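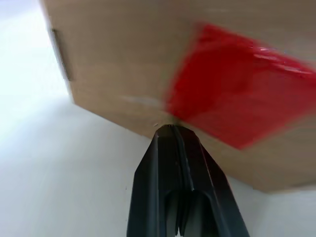
About Flikedwood

Posted in August by the Flikedwood team
Reading time: 4 minutes

Hello, and thank you for wandering over to this page! Most people land on Flikedwood because they are stuck on a boss, or because they want to know whether a game runs well on a handheld before they spend their money on it, and they leave again once they have their answer. That's perfectly fine with us. But if you have a few minutes to spare and a warm drink nearby, we'd love to tell you who we are and how we go about things.

Flikedwood is a small, independent site about video games, mostly the sort that come from small teams and cost less than a night at the movies. We cover strategy, puzzle games, management sims, farming games, old-fashioned adventures with far too many inventory items, and the occasional racing game when one of us gets the itch. We play on PC and on whatever consoles we own between us, and we write about what we played in plain language, the way we'd talk about it to a friend on the couch.

How we got started

The site grew out of a message board for a fairly obscure city builder called Tomoana. If you never played it, you were in charge of a string of fishing villages on a chain of islands, and you had to keep everyone fed through storm season while a very grumpy volcano rumbled away in the corner of the map. The manual was thin and the in-game help was thinner, so a handful of us began writing guides for one another. The first was a list of which buildings could stand next to the smokehouse without upsetting the neighbors. It got passed around far more than we expected, people wrote in with corrections (so many corrections!), and before long we had 200 guides to one game and no sensible place to keep them.

So we built a place. The first version of Flikedwood was green text on a brown background, which seemed like a good idea at the time, and it loaded so slowly that one reader used to start the page and then go feed the dog. We've rebuilt it 3 times since then. The colors are kinder now, the search box finds things, and the old Tomoana guides are all still here, smokehouse chart included, because people do still play it and we would hate for that work to vanish.

What you'll find here

Reviews are the heart of it. We have published 1377 of them so far, and every one was written by somebody who sat down and played the game for a good long while. We finish story games before we review them. For games that don't really end, like most strategy and survival games, we say at the top of the review how long we played and which difficulty we chose, so you can decide how much weight to give our grumbling.

We don't give scores. We tried it in the early days, with a little row of stars, and found that the comments were all about the stars and hardly ever about the writing. These days each review closes with a short paragraph on who we think would enjoy the game and who might want to wait for a sale.

Then there are the guides, which range from tiny tips to walkthroughs long enough to need their own table of contents. Our guide to Edotik, the sliding-block puzzle game with the singing doors, is by far the most visited page on the site – and we still get mail about the door in chapter six. Yes, you really do have to go back for the second bell.

Lastly we keep a section called Flustar, where we put the things that don't fit anywhere else. It has essays about game music, fond looks back at demo discs, long lists of favorite pause menus, and a running diary from one of our writers who is trying to play a single save of a farming game for as long as the farm holds together. It doesn't get the traffic the guides do, but it's the part of the site we probably have the most fun with.

How we pay the bills

We run a small number of ads and we have a membership, which over 500 readers have been kind enough to take out. Members get the site without ads and a monthly letter with what we've been playing. Everything else is free to read for everyone.

We do accept review copies from developers and publishers, and when a review was written from a free copy we say so in the first line. We don't take payment for reviews, and we don't show them to anyone outside the site before they go up. If a game was made by somebody we know, we hand it to a writer who doesn't know them, or we leave it alone.

Writing to us

Please do! We read everything, though it can take us a little while to answer when several big games come out together. Corrections are especially welcome, and we'll credit you by whatever name you like at the foot of the page. If you're a developer with something small and strange to show, use the contact form and tell us what it plays on, how long it takes to finish and whether it has subtitles and remappable controls, as our readers always ask.

Last updated: August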